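Why Is Gray So Hard to Look At? (And Other Questions About a Very Dull Color)

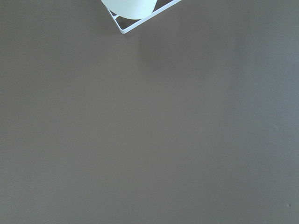 Photo: Drullness Picture Desk

Ask a room full of kids to name their favorite color and you will hear blue, then purple, then blue again, and then somebody will say "rainbow," which is cheating. Hardly anyone says gray. Gray is the color of wet sidewalks, old socks and the meat in certain sandwiches. It gets the job of being behind everything else.

But gray is a sneaky color. Once you know how it works, you may find it hard to stop noticing it, and your family may find it hard to get you to talk about anything else at dinner.

What is gray, anyway?

Start with light. Sunlight looks white, but it is a mixture of all the colors you see in a rainbow. When light lands on a thing, the thing soaks up part of it and bounces the rest away. The part that bounces into your eye is the color you see.

A ripe tomato soaks up most of the blue and green light and bounces back red. A sheet of white paper bounces back nearly everything. A lump of coal swallows nearly everything and keeps it, like a little brother with a bag of chips.

Gray sits between the paper and the coal. A gray thing takes some of every color and bounces back some of every color, all in fair shares. Take a little and you get pale gray, like a seagull's back. Take a lot and you get dark gray, like the cloud that shows up on the morning of the school picnic.

Almost no gray is really gray

Now for the sneaky part. A perfectly fair gray is quite rare. Most grays lean one way or the other. If a gray bounces back a bit more red and yellow light than blue, it looks brownish, and people who sell paint call it "warm." If it bounces back a bit more blue, they call it "cool." No thermometer is involved.

There is even a special word for a gray that has wandered so far toward brown that it can't find its way home. The word is taupe, and it rhymes with "rope." It comes from the French word for a mole, the small furry animal that digs up lawns. So when a grown-up says that the new curtains are taupe, you may politely tell them that the new curtains are mole.

Paint companies know that nobody wants to buy a can marked "Mole." They give their grays fancier names. The Brernia paint chart has 187 colors on it, and a shocking number of them are gray. There is Quiet Harbor, Morning Pebble, Distant Goose and something called Whisper of Oats. If you put the little cards far apart, they all look the same. If you put them side by side, one turns out pinkish, one turns out greenish, and one looks as if it might be coming down with something.

One table, many grays

Look hard at any flat surface that is supposed to be all one color. A table will do, or a wall, or a closed door. You know it is one color. Whoever painted it used one can.

Your eyes, if you let them, will tell you a different story. The side near the window may look paler and a bit bluish. The side near a lamp may look browner. The corners may go dark. In the photo at the top of this page, the left side of the surface looks warmer and browner, and the right side looks a little cooler and bluer. None of these changes is big. You could look at a surface like that all year and never notice.

Light from different places has different colors in it. Light from a blue sky is bluish. Light from many lamps is yellowish. A gray surface is very bad at keeping secrets, so whatever color of light lands on it shows up. A bright red table would drown those small changes out.

Your brain is fixing it for you

So why don't we walk around all day saying, "My goodness, that wall is seven different colors"? Your brain tidies it up before you get to see it. It works out what kind of light is in the room, subtracts it, and hands you the answer: gray wall, nothing to report, please continue with your snack.

This trick is called color constancy. It means that colors seem to stay constant, or the same, even when the light changes. It is very useful. Without it, a banana would look like one fruit at breakfast and another fruit at sunset, and you might be afraid to eat either of them.

Your brain can be fooled, though. Put a gray square on a black sheet of paper, and it looks light. Put the same gray square on white paper, and it looks darker. The square has not changed at all. Your brain compares things with their neighbors, and it takes the neighbors' word for it.

Shiny or not?

Smooth, shiny things bounce light in one direction, the way a ball bounces off a gym floor. That is why you can see a bright spot on a polished apple. Dull surfaces, which are called matte, have tiny bumps too small to see. Light hits the bumps and scatters every which way, so you get soft, slow changes from bright to dim and no bright spot at all.

Matte gray is about as calm as a color can get. Painters like it for that reason. Some of them cover a whole canvas in gray before they start, so that the bright colors they add later have something boring to stand next to.

Try it: the gray hunt

You will need a sheet of white paper, a pencil, scissors and a surface that you think is all one color.

Cut two holes in the paper, each the size of a coin, as far apart as the paper allows.

Lay the paper over your surface. Look through both holes and compare the two spots of color. Are they the same? Is one browner? Is one bluer?

Turn the paper around and try another part of the surface. Then try again at a different time of day.

Write down a name for each color you find. Ordinary names are allowed, but "Distant Goose" is the standard you are trying to beat.

When you are finished, put the scissors away and pick up the two paper circles from the floor. They are white, or at least they were when you started. You might want to check.

Words to know

Color constancy: the way your brain keeps colors looking the same when the light changes.

Matte: dull, not shiny.

Taupe: a brownish gray. Also a mole, if you are in France.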